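Planning Your First Two-Arm Folding Bench: What to Buy, What to Wait On
July — by Gizella Jakab

Several of you wrote in after the spring page asking what you should set aside if you want a pair of small robot arms for laundry chores, and I've been meaning to answer properly ever since. So pour yourself something and settle in, as I do tend to go on.

Start with the table and leave the arms for later. I know that's no fun! The arms are the part you'll want to show your sister-in-law, but the surface and the rail they bolt to will decide how much you enjoy them. My total for the first year was set at 2,000 dollars over and above the arms themselves, and a good part of that went on the bench, the rail, the walls and the lights. I got a quote from Prultbridge for a ready-made enclosure and another from Grube for the profile cut to length. Grube was the cheaper of the two, but I paid for it in evenings with a hex key.

Measure with the arms stretched out. Catalog drawings show them folded up like sleeping birds, and you'll want room for a basket on one side and a rack at the back as well. Ximena Fuentealba lent me her cardboard cutouts, made to full reach, and we pushed them around the kitchen floor until we stopped bumping into things. It cost us one afternoon and a cereal box or two.

Budget for cables. I had nothing on my list for them and spent 64 dollars before I was done, mostly on longer ones and the little clips that hold them to the arm. Buy the longer size the first time. A cable that looks generous with the arm at rest can be awfully short once it reaches across the table.

Grippers come with hard fingers or padded ones, and if your work is mostly clothing I'd spend the extra on pads. Put a spare set on the same order so you only pay shipping once. Candetti sells them in packs of 4, and Csaba Borbély tells me he goes through a pack a year (he does a lot of sweaters, mind you).

Don't buy special hangers. Plain ones from the closet are fine to learn on, and different colors make it much easier to talk about which one you mean when two of you are working. The same goes for the rack and the basket — a light freestanding rack and whatever basket you already have. Save that money for a second camera, which I'd put well ahead of any fancy software plan.

One thing I'd wait on is the service contract. Hirnia offered me one at checkout and I said no, then changed my mind in the fall, and the price was the same. Keep the first few months' money free for all the small things you can't guess at yet. I keep a jar lid of odd bolts on the windowsill, and Tonantzin Ocampo keeps a whole drawer.

And do leave yourself time. Allow 5 weekends between the boxes arriving and the first garment you'd care to hang in a closet. Magdolna Deák managed it in fewer, but she had a helper and I had a cat.

For planning your own layout, have a look at how much of the table gets used up by one red garment, a basket and a rack.
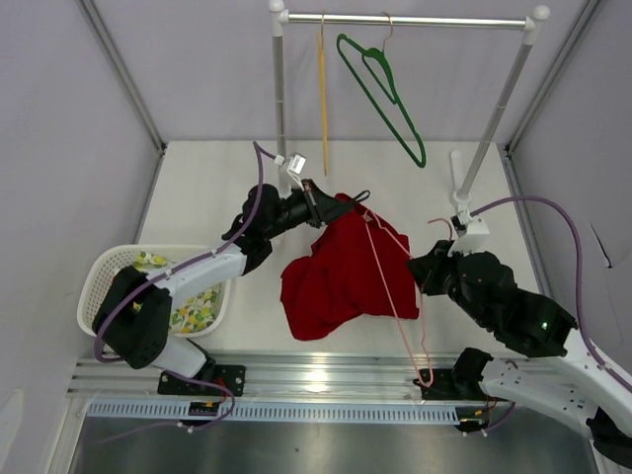
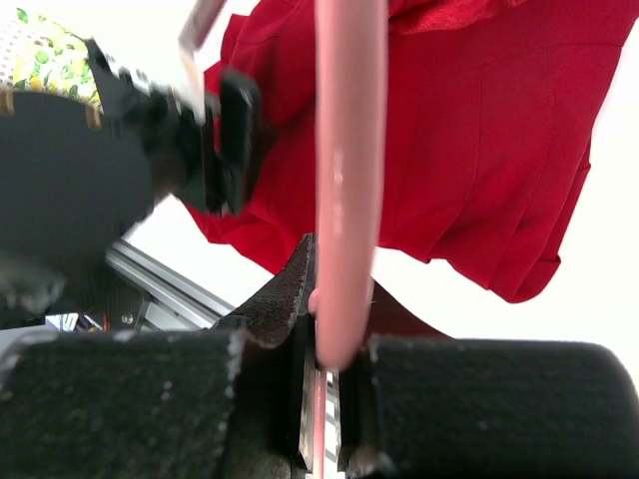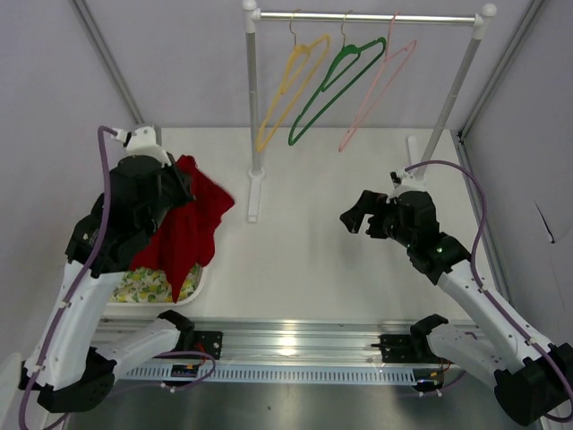 Red garment day at the bench. The middle picture is the close view at the gripper pads.

Questions about sizes or suppliers? Write to Gizella through the contact page | © Gizella Jakab, all rights reserved | Back to top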